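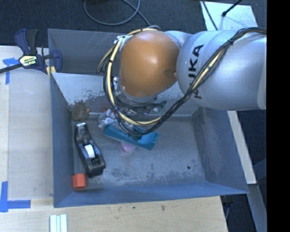
Figure 2.1 A black tape dispenser among the objects in a deep metal bin.

Chapter 2
Bins, Boxes and the Things We Put in Them

What you will need for this chapter: your store notebook, a ruler or tape measure, a soft pencil, and one drawer or box at home that you have been meaning to sort out for ages.

In the last chapter we walked through the front door of a storeroom and looked at the big things: the shelves, the aisles, the place where deliveries are set down and the place where they go out again. If you did the floor plan exercise you will have a fair idea by now of how far a person walks in a morning, and you may well have been surprised by it (most of our evening class at Tirnari were, and several of them had worked in stores for years). Now we are going to come in much closer and spend a whole chapter looking down into a single bin. It may sound a small subject for a whole chapter, but a good part of the trouble in any storeroom starts in a bin somewhere, and so does a good part of the pleasure of a storeroom that runs well.

Let us start with the word itself. In everyday English a bin is where the rubbish goes, and if you tell a new starter to "put it in the bin" you may lose something you wanted to keep! In this book a bin is any open-topped container that holds stock or goods in use. It can be plastic, wood, wire or metal. It can sit on a shelf, stand on the floor or be built into a bench. When we mean the other kind we shall say "waste bin", and we suggest you get into the habit of doing the same at work.

The bin in Figure 2.1 is made of metal, with sides that slope. Sloping sides are common in deep bins, and they change the way a bin behaves more than you might expect. A small thing dropped near a sloping side will often slide down to the floor of the bin, so the contents drift towards the middle over time. The mouth is also wider than the base, and this catches people out when they work out how much will fit. Measure the base as well as the top and write down both. We shall come back to the sums in Section 2.4, where there is a worked example using a bin from the Pendico range of shelving, and you needn't worry about them yet.

You will notice too that the floor is scuffed and has some darker staining on it. A metal bin can look rather sorry for itself and still be perfectly sound. When you inspect one, try to keep apart in your mind the marks that are only marks and the ones that will matter to the goods. A scratch does no harm to a stapler. A sharp edge or a patch of something sticky may ruin a box of envelopes. Run a gloved hand along the inside, wipe the floor with a white cloth, and look at the cloth.

Things that share a bin

Now for the contents. There are two sorts of bin in nearly every store, and much of this chapter is about telling them apart and treating each one properly.

The first is the single-item bin. It holds one thing and one thing only, and the label on the front says what it is. If you open your hand over it without looking, you know what you will pick up. Counting is easy, reordering is easy, and a stranger could manage it on their first morning.

The second is the mixed bin. It holds a collection of different things, perhaps a tape dispenser and a few other odds and ends off a desk, and it is where goods tend to end up when a room is cleared or when somebody is in a hurry and there is a bin handy. People are inclined to be rather stern about mixed bins, and we were once rather stern ourselves. The first edition of this book told readers to get rid of every one of them. We have softened since then. When we helped the school supplies store at Guvotia to move premises, we found 217 bins in the building and a great many of them were mixed, and the staff could put their hands on what they wanted in most of those without any bother at all. A mixed bin with only a few things in it, all of them large enough to see, is no great sin. The ones that gave trouble were the ones that had been filled to the brim and then left.

So the question to ask of a mixed bin is a simple one: can you see everything in it from above? If you can, it will probably do for the time being. If you have to move one thing to find another, it is time to sort.

A closer look at the tape dispenser

We shall be using the desktop tape dispenser as our companion through the chapter, so please be kind to it. It is a good teaching object. Everybody has handled one, it is an awkward shape, and it raises nearly all the questions that storing small goods can raise.

To begin with, which way round should it go? A dispenser is long and narrow, usually with one end fatter than the other, and it won't stack. Stood upright on its base it takes up one amount of room, and laid over on its side it takes up quite another. Put one down at a slant in a bin, as in Figure 2.1, and it claims the space on both sides of it as well. Try it with your own at home. Draw round it on paper in each position, then draw the smallest rectangle that will go round your outline, and compare the two.

Then there is the matter of whether it is one item or two. The dispenser is a piece of equipment and may stay on a desk for years. The roll of tape inside it is a supply, and is used up. In the stock book at the Ilie office supplies depot these are kept on separate pages, and a dispenser that comes back to the store with a roll still seated in it has the roll noted as well. You may think this fussy. Wait until Section 2.3, when you will be asked to find out how much part-used tape is sitting in your own building.

There is also the cutting edge to think of. Many desktop dispensers have a toothed blade at the front, and a hand that reaches into a deep bin without looking is likely to find it. For this reason we ask you to follow a rule from the very beginning of the course: look first, reach second. It applies to scissors and craft knives as well, and to drawing pins above all.

Lastly, many dispensers are weighted so that they stay put when the tape is pulled. A heavy thing dropped from the height of a deep bin's rim can crack whatever is under it. Lower heavy goods in by hand and put them in before the light ones.

How the chapter is laid out

Section 2.1 covers the kinds of bin and what each is good for. Section 2.2 is about sorting a mixed bin from start to finish, and you will need a clear table for it. Section 2.3 deals with part-used supplies. Section 2.4 has the sums, with all lengths in millimetres (if your ruler is marked in metres and centimetres, remember that there are 1000 millimetres to the metre). Section 2.5 is about labels, and there are 19 practice tasks at the end, of which the first few can be done at the kitchen table.

Before you read on

Take the drawer or box you chose and look into it for a minute without touching anything. Write down what you can see. Now empty it on to a sheet of newspaper and write a second list of what was really in there. Keep both lists in your notebook under the heading "Chapter 2, before", and leave a clean page after them. You will need it when we get to the end of Section 2.2. If you are working in a pair, swap boxes and do each other's, and don't tell your partner what is at the bottom.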